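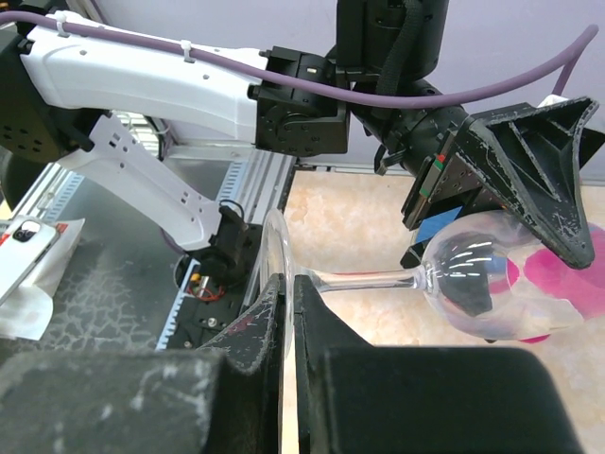
One reader of the last edition wrote to us that she had washed her glasses by the bowl for years and only ever lost them at the stem, and could we please say something about that? We gladly can, and the steps have grown a little longer for it.

Sasico Tableware > Ilden Stemware > Care Guide > Section 4: Washing and Drying

Before you begin, lay a folded towel in the bottom of the sink and take off your rings, which scratch more glasses than forks ever do.

1. Fill the sink with warm water, no hotter than your hands enjoy, and add a small drop of dish soap.

2. Wash one glass at a time, cradling the bowl in your palm while you wipe the inside with a soft sponge.

3. Wipe the stem and foot last, with a light touch.

CAUTION: Never hold the foot in one hand and twist the bowl with the other. A thin stem will put up with a good deal, but it won't put up with that.

4. Rinse, then stand the glass upside down on a dry towel for 60 minutes.

5. Polish with a lint-free cloth, supporting the part you are polishing.

Note: If you must lay a glass on its side for a moment, choose a soft surface and keep the rim clear of anything hard. The Ilden gift box holds six glasses, each in its own sleeve, and it's a fine place to keep them between dinners.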